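4.2 Equipment budget

We planned the purchase in two stages. The first covered one arm, a parallel-jaw gripper and a controller, and was paid for in August. The second arm was held back until the simulated trials showed that a two-arm layout was worth the money – the arm is by far the largest line in the plan.

Two suppliers sent quotes. Hadommont priced the gripper at $1,448 with a spare set of fingers. Sorrentino asked $876 for a similar model, with the fingers sold separately at $100. We chose Sorrentino. Shipping to the Belbridge lab and a mounting pedestal added around $800, and we had left both out of our first draft.

Simulation cost us only staff time. Benedetta Leone built the test room and ran the layouts before any order was signed. Figure 3 shows the two-arm layout, with the right arm working over small items next to a low blue box.

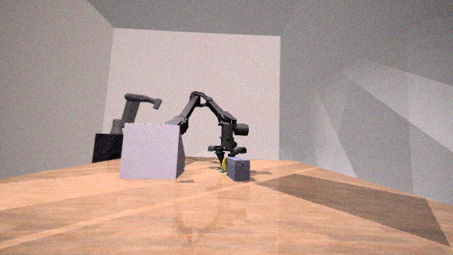 Page last changed: August, 4:15 p.m.

Figure 3. Simulated two-arm layout. The gripper on the right arm points down at the table; the left arm is idle.

A large block placed in front of the arms hides part of each one from this viewpoint. We therefore added a second camera to the stage two budget. The Koltcombe site will use the same parts list, with its own line for shipping.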